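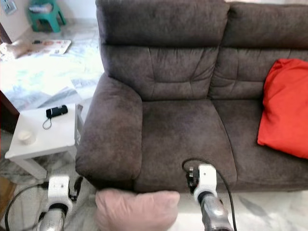
Geltbridge, 1 January 2023

Split pea soup still gritty after 4 hours – what am I doing wrong?

Posted by Shazia Satti in Soups and Stews

I made pea and ham soup twice in December and both times the peas would not break down. I used a 500 g bag of green split peas, one smoked ham hock, two carrots, two sticks of celery, an onion and a bay leaf, with enough water to cover it all by a few centimetres. I brought it to the boil, skimmed it, then turned it down to a low simmer with the lid tilted.

The first time I gave it two and a half hours. The hock was falling off the bone but the peas were still in little hard halves. The second time I left it for 4 hours and topped up the water twice. It thickened a bit, but there was still a sandy feel to it and some of the peas were whole. I put the stick blender through it and that made it smoother to look at but not to eat.

Things I changed the second time: I soaked the peas overnight, and I added a tin of chopped tomatoes at the start because my mother-in-law does. I salted both batches early on.

The peas came from a big tub in the pantry. I buy a few bags at a time and tip them all in together, so I can't say how old they are. We are on bore water here, if that matters. I have an ordinary stainless steel pot and a gas stove, and no pressure cooker.

I have another hock in the freezer and would like to use it this week. Do I need to cook it even longer, or is there something else going on? Also, is there any way to save the second batch? I've still got most of it in the fridge.

Lorraine Mottram

Most likely old peas, and the tomatoes won't have helped the second lot.

Dried peas keep for years in the sense that they don't go off, but they get harder to cook the longer they sit. Once they are well past it, no amount of simmering will bring them right. If you top up a tub without emptying it, the ones at the bottom could be very old indeed. Buy a fresh bag from a shop that sells a lot of them, and look for a bright green colour. Dull, greyish ones have usually been around a while. I'd use up what's in your tub as baking weights.

Acid slows the softening as well. Tomatoes, lemon, vinegar and wine should all go in at the end, after the peas have collapsed. If you like the tomato in it, simmer the tin separately for ten minutes and stir it through before serving.

Your bore water could be the third thing. Hard water has a lot of calcium in it and that keeps the skins and the flesh firm. I lived on a property outside Skedov for years and had the same trouble with chickpeas. I used to cook them in rainwater from the tank after boiling it, but if you don't have a tank you trust, use bought water for one pot and see if it makes a difference. Otherwise a small pinch of bicarb in the pot will do it. I mean small, no more than a quarter of a teaspoon for 500 g. Too much and it tastes of soap and the colour goes odd.

I don't think the salt is your problem. People argue about it, but I leave it out until the end for another reason – a smoked hock can be very salty and you don't know how much until it has cooked.

With fresh peas and no soaking, mine take about an hour and a half to go to mush. The hock needs longer than that, so I simmer it on its own first for an hour or so and then add the peas and vegetables. Stir the bottom every ten minutes once it starts to thicken, as it catches easily.

For the batch in the fridge, take the meat out, add a cup of water and your pinch of bicarb, and simmer it for another half hour. Then blend it and push it through a sieve. You'll lose some of it but what goes through should be all right. Put the meat back afterwards.

geltbridge_cook

Get a pressure cooker. 20 min and done. Never soaked a pea in my life

Shazia Satti

Thanks both. I emptied the tub out last night and the ones at the bottom were definitely a different colour, more of a khaki. I've bought a new bag and a cask of water and will do the hock first as Lorraine says. Tomatoes are staying in the cupboard this time.

I tried the sieve on half of the old batch. It was slow going and I got three bowls out of it, but the grit was gone. The rest is in the freezer until I can be bothered.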